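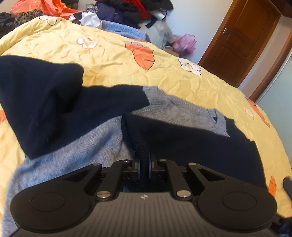
The navy and grey jumper on the yellow bedspread.

Jumpers on the Bed: pictures from our sorting day

Last updated: August 22, 2023

Every year before September comes, I take out the winter knitwear and go through it piece by piece. This year I did it together with my neighbour Eimear Ó Conaill, for the Derkthorpe Clothes Exchange. The exchange has passed on 811 pieces of clothing up to now, and we would like very much to reach 1,000 before the cold weather.

We do the sorting on the bed. A table is too narrow for a jumper with its sleeves open, and the floor is not kind to my back. The bedspread is yellow with cartoon shapes on it, and it is always wrinkled by the time we finish.

The two colours

The jumper at the top of the page is navy with a heather-grey body panel, and the join between the colours makes a long slanting line when the jumper lies like this. The collar is a wide ribbed one. I look at the collar first with any knitwear, then under the arms, then the cuffs. If the ribs still come back after a gentle pull, the jumper can go to another family. Eimear begins always with the cuffs, and we have agreed not to discuss it.

For folding I was taught to lay the front down, bring the sleeves to the back and fold from the hem up to the neck. Please do not hang heavy knits on a thin hanger, they will get points at the shoulders.

The bird and the jellyfish

Light blue-grey, in a fine rib, with a bird-like shape in dark blue and white sequins and a smaller jellyfish shape embroidered in white and dark green. I like this one the best of the whole day. Behind it you find the heap against the wall that was waiting for its turn, the red piece also, and the plastic bags beside it.
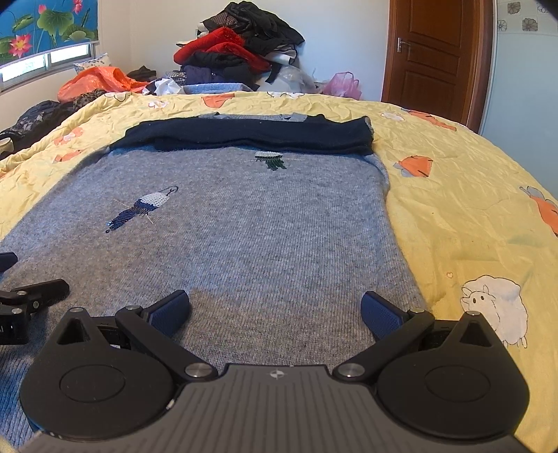 Washing pieces with sequins

Turn the jumper inside out and wash it by hand in cool water. Do not wring it. Press it in a towel and dry it flat, away from the radiator. If a sequin is hanging, fasten it with a small stitch from the back before the washing, otherwise you will lose the neighbours of it too. I use Flemar thread, which Eamon Ó Ceallaigh keeps in navy and white at his shop.

Bringing your own things

Knitwear for the exchange can be left at the Bistbridge hall until the end of September. Please bring it clean, and write the size on a piece of paper if the label is gone.

Print this page
E-mail this page to a friend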